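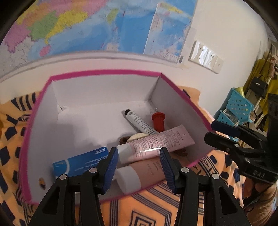 Hi all,

Sorry for the slow answer, I've been under a pile of marking!

On 24/01/2023 Hamisi Bakilana wrote:
> Are we still doing the tidy-up task for the club demo, or going
> back to blocks? My group has 26 runs recorded and I don't want
> to carry on if they're no use. Also, who has the spare pads?

Yes, still the tidy-up task, and please do carry on! Your 26 count. We're aiming for 70 per group, and Imani's lot are on 31 so you're not far behind (she'll tell you otherwise).

Tubes are what we're short of. Everyone loves picking up the easy square stuff, but squeezy tubes lying across each other are where Hekik gets in a muddle – it goes for the top one and drags the other along with it. So mix them up, leave them at silly angles, and close the fingers slowly.

Spare pads are with Maxence, in the biscuit tin. Bring your old ones back if the ribs are worn, I'd like to see how they've gone.

Oh, and can somebody remind me of the password for the Rivadeneira folder? I've locked myself out again – twice this week.

Cheers,
Mercy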